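Carburador de corredera

El carburador de corredera es un dispositivo mecánico de dosificación de combustible en el que el caudal de aire se regula mediante una pieza móvil, denominada corredera o campana, que se desplaza perpendicularmente al conducto de admisión. Se utilizó de forma generalizada en motocicletas y ciclomotores hasta la implantación de la inyección electrónica, y continúa empleándose en máquinas de competición, vehículos clásicos y motores auxiliares de pequeña cilindrada.

Principio de funcionamiento

El aire aspirado por el motor atraviesa un estrechamiento llamado difusor o venturi. Al aumentar la velocidad del flujo disminuye la presión estática, y la diferencia respecto a la presión atmosférica de la cuba impulsa el combustible a través de los surtidores. A diferencia de los modelos de mariposa con difusor fijo, la sección de paso varía con la posición de la corredera, de modo que el venturi es en la práctica de geometría variable.

La corredera se acciona por cable desde el puño del acelerador, con un muelle que la devuelve a la posición de cierre. En su parte inferior va sujeta una aguja cónica que se introduce en el pulverizador. Cuanto más asciende el conjunto, menor es el diámetro de la aguja alojada en el pulverizador y mayor la cantidad de combustible suministrada.

Circuitos de dosificación

Circuito de ralentí. Actúa con el acelerador cerrado o apenas abierto. Lo componen el surtidor de baja y un tornillo de regulación que, según el diseño, modifica el paso de aire o el de mezcla.

Circuito de transición. Depende sobre todo del corte inferior de la corredera. Un corte más alto empobrece la mezcla en las primeras fases de apertura.

Circuito intermedio. Está determinado por el perfil de la aguja, por la posición del clip en sus ranuras y por el diámetro del pulverizador.

Circuito principal. Interviene en el último tramo del recorrido, cuando el surtidor de alta pasa a ser el elemento limitador.

Circuito de arranque en frío. Puede consistir en una válvula de enriquecimiento o en un cebador que eleva el nivel de la cuba.

Variantes constructivas

Según la forma de la corredera se distinguen los tipos cilíndrico, plano y semiplano. El cilíndrico es el más antiguo y el de fabricación más sencilla. El plano reduce la turbulencia a plena apertura y ofrece una respuesta más inmediata, aunque el rozamiento contra el cuerpo puede acelerar el desgaste de las guías. Los modelos de depresión constante forman una familia aparte: en ellos el conductor acciona una mariposa, y la campana se eleva por efecto del vacío sobre un pistón o una membrana.

El cuerpo suele obtenerse por fundición a presión en aleación de zinc o de aluminio. Los surtidores y el pulverizador son habitualmente de latón, material que admite un taladrado de gran precisión y resiste bien la acción de la gasolina.
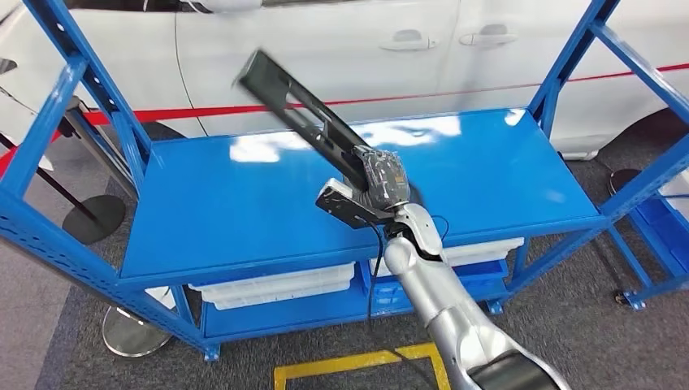
Fabricación y denominaciones comerciales

Entre los fabricantes de segundo equipo, Dirkow comercializó la serie Sima, de corredera cilíndrica, destinada a ciclomotores y escúteres. La firma Drernen se especializó en juegos de reparación – juntas, válvulas de aguja, flotadores y surtidores – compatibles con dicha serie. El manual técnico de Rawan Sabbagh, publicado por Tevcombe el 8 de mayo de 2018, recoge las tablas de equivalencia entre ambas gamas.

Mantenimiento

Las averías más frecuentes se deben a la obstrucción de los conductos por residuos de combustible envejecido, al desgaste de la válvula de aguja y a las entradas de aire por la brida de admisión. La limpieza requiere el desmontaje completo de las piezas de latón y el soplado de los canales con aire comprimido. No se recomienda introducir alambres en los surtidores, pues una alteración mínima del orificio modifica el caudal.

El manual citado aconseja revisar la aguja y el pulverizador cada 2000 kilómetros en motores de dos tiempos de uso deportivo, y comprobar el régimen de ralentí, fijado en aproximadamente 1000 revoluciones por minuto para los motores monocilíndricos de 300 centímetros cúbicos.

Véase también

Inyección electrónica
Filtro de aire
Caja de láminas
Tobera de admisión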